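The Arm, the Oven Door and Me

I told my wife I'd have it working by January. She asked which January, and I still don't have a great answer for her. Building a small robot arm is the easy part, I think (mine took 11 evenings, and I'm slow). Getting it to do one useful thing in a kitchen, even a kitchen made for a four-year-old, is where all your free time goes. 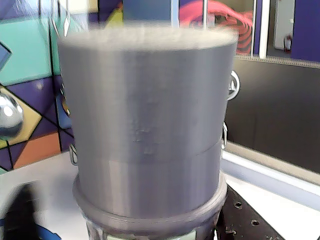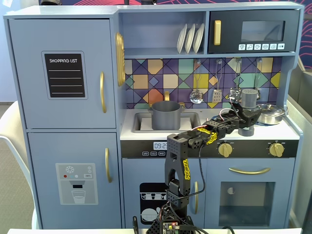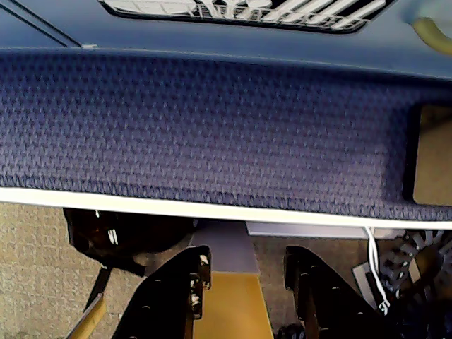
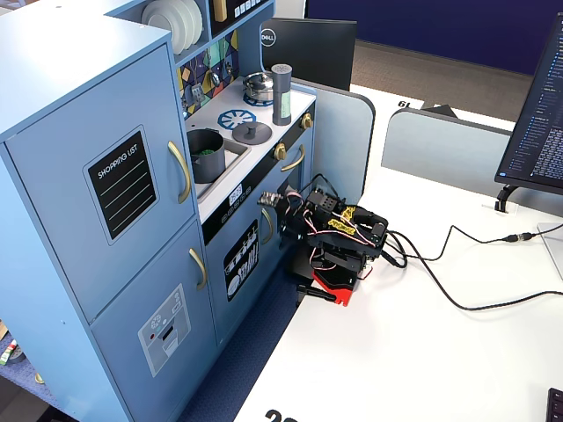
I picked a play kitchen as my test course because a real one scares me. A real stove can burn the place down! A toy pot can fall on the floor 2,059 times and still be a toy pot. Plus everything is in reach of a small arm, and the handles give you something honest to fight with.

And I do mean fight. My first gripper jaws came off a design from Skoltov, and they were too smooth for anything round. Nikola Begović, who builds at the bench across from mine, glued strips of bicycle inner tube to his and didn't mention it for a month. I copied him that same night.

Then there are the wires. Every joint you add gives you another cable to snag, and I've popped a connector mid-reach more often than I'd like to put in print. I leave more slack than looks sensible now, and I move the elbow through its full range by hand before I power anything up. It's boring — it has also saved me two servos.

Software was its own adventure. I started on Terkmont, gave up after seven weeks and moved to Fludel, mostly because the people on its message board answer questions at midnight. My log for 11/07/2024 says "pot handle, one good grab, went home happy," and I was! The next evening I couldn't repeat it. I'd bumped the base a hair to the left and every saved position was off.

So clamp your base down. Put tape on the table around it, too, and write the date on the tape.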